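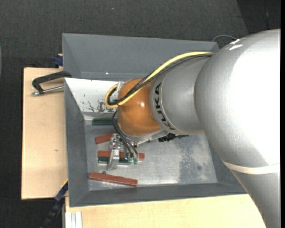

The bin picking cell, red and green bars in the bin.

Drilero Open Day — your questions

When is it?
11th September, doors at the Honbridge site from 2 pm. Last demo starts an hour before we close. Come early if you want a spot at the front.

Do I need a ticket?
Yes, free, one per person. Sign up on the Dunden page. Print it or show it on your phone, either is fine.

What will I see?
Bin picking, mainly. Robot arm, gripper, metal bin with bars lying in it any old way. The arm reaches in and goes for one bar at a time. Short talk first, then the demo, then questions.

Is that a KUKA arm?
It is, name's on the arm. Gripper setup and the programming are ours, done with Balaskas.

Why colored bars?
Easier to follow from the back row. You can shout out a color but the robot wont listen — it picks whatever it can get at best.

Why is the bin clamped down?
So it stays where the robot thinks it is. Please don't lean on the table or touch the clamps.

What if it misses?
Then it misses. Happens. It tries again, and if it gets stuck one of us stops it and shuffles the bars. You get to see that too.

How close can I get?
Up to the yellow line. No further while the arm is live, no exceptions.

Can kids come?
8 and up, with an adult. 3 kids per adult max. Strollers stay at the front desk, the demo room is tight.

Photos?
Fine. No flash please, it bothers the vision system. No filming in the back workshop.

Parking?
Behind the building, fills up fast. Overflow lot accross the road.

I came in May, is it the same thing?
Same arm, new gripper fingers, longer demo. Talk is mostly new.

Food?
Coffee and cookies. Nothing in the demo room.

Can't make it — will there be another?
Probaby next spring. Dates go on the Dunden page first.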